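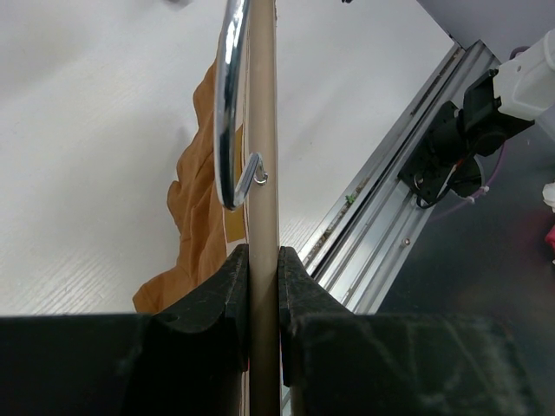

Elcombe Open: questions we keep getting

Is the Elcombe Open a ranking event?
No. The posters in town call it a "tour stop," and we wish they wouldn't. It counts toward club ratings and nothing else. If a player tells you they are coming for the points, ask them which points.

Who is playing this year?
Joon-young So and Faisal Swati have entered the men's singles. Volodymyr Melnychuk is down as a wild card, but he was down as a wild card last year too and pulled out the night before. The entry list closes on March 11, 2025. Treat anything you read before then as gossip.

Will Gwenllian Ellis defend her title?
She has entered. She has also had a sore wrist since September, and her coach's updates are so cheerful that we don't put much weight on them. We'll believe it when she serves.

How long are the matches?
Best of three sets, with a tiebreak at 6-6. The doubles play a 10-point tiebreak in place of a third set. We are told fans love this. We have yet to meet one who does.

Are the Stendstead courts any good?
They were resurfaced over the winter and the club says they play "medium fast." Every club says that. Edivaldo Falcão hit on them for an afternoon and called them slow – he has a big serve, so allow for some sulking.

What happens if it rains?
Play moves to the indoor hall at Flurkness, which has 2 courts and seats 100. Ticket holders get in first come, first served. The website promises "a seamless switch." Bring a book.

Do I need to book?
For the final, yes. For the first round we doubt it, whatever the "selling fast" banner says. Gates open at 8 a.m. on all days.

Are the line calls electronic?
No. Kovalchuk, the sponsor, talked up a camera system at the launch, and we haven't heard a word about it since. Players call their own lines until the semifinals, when line judges take over. Disputes go to the referee, who did not see it either.

Can I get a refund if a player withdraws?
No. See Melnychuk, above.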